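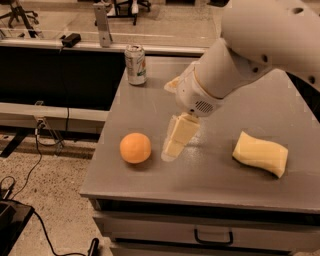

The Gremville gripper trials are a series of comparison tests of two-finger grippers, run at the Gremville workshop using a single arm and a fixed set of household items. Started by Halina Kozłowski as a way of choosing one set of fingers for general tabletop work. The test surface is the flat grey top of a drawer cabinet, with a drinks can stood at the far left corner, something round and orange on the left side and a wavy yellow piece on the right, and the arm reaching over from the other side of the can. Results are kept by finger type, not by arm. As of Tuesday, May 5, 2026 the trials are ongoing.

Background

Before the trials the workshop used whichever fingers were already fitted. Changes were made when something broke. Kozłowski's first notes, from November, complain mostly about cans – fingers that held a sponge well would tip a can over on approach, and fingers that were good on cans left dents in soft things. Leokadia Domański joined soon after and wrote the scoring sheet, which is still in use with small changes.

Grippers compared

Sunton. Flat parallel fingers with rubber pads. Stiff, quick to close, simple to fit. The pads wear at the tips and have to be replaced.

Zanderari. Segmented fingers that bend a little round whatever they close on. Slower. Better on round items, and the favourite of Domański, who has said so in the log more than once.

Gajewski. Not a gripper maker as such; supplied the controller used for both sets, plus a seperate pair of short metal fingers which were tried and dropped after 100 attempts. Too narrow for the can.

Method

Each attempt starts with the arm above the surface, fingers open and empty. The arm goes down, closes on one named item, lifts, holds, puts it back. A pick is marked good, poor or failed. Poor means the item came up but slipped or turned in the grip. Items are not put back on an exact mark between attempts, only in the same general part of the top, so the camera has to find them again. This was a deliberate choice by Kozłowski and is argued over in the notes.

The can is always the furthest item. Longest reach, smallest margin.
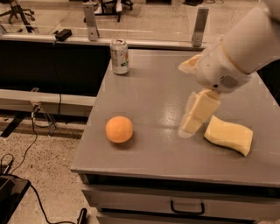
Fingers pointing down between the orange item and the yellow one, can at the far corner.

Closing force is set on the controller and kept the same for a whole batch. A batch is 200 attempts. Batches at low force are run first. If the fingers are changed the camera is checked again before teh next batch, a step missed early on, and one Sunton batch was thrown out for it.

Results

A total of 1295 attempts had been logged at the last count, of which roughly 900 were marked good. No overall winner given. Sunton did best on the can and on speed. Zanderari did best on round and soft items and had fewer poor picks, but lost time on every close. The gap between them was widest at low force and nearly gone at high force.

Failures were mostly on approach – a finger touching the item before closing and pushing it away. Domański puts this down to the camera and not the fingers. Kozłowski disagrees, and the log has both views.

Limits

One arm, one surface, few items. Nothing heavy, nothing wet. Bright light reflecting off the grey top has been noted as a possible problem for the camera but hasn't been tested on its own. A matt cover is planned.

See also

Parallel gripper
Compliant finger
Camera calibration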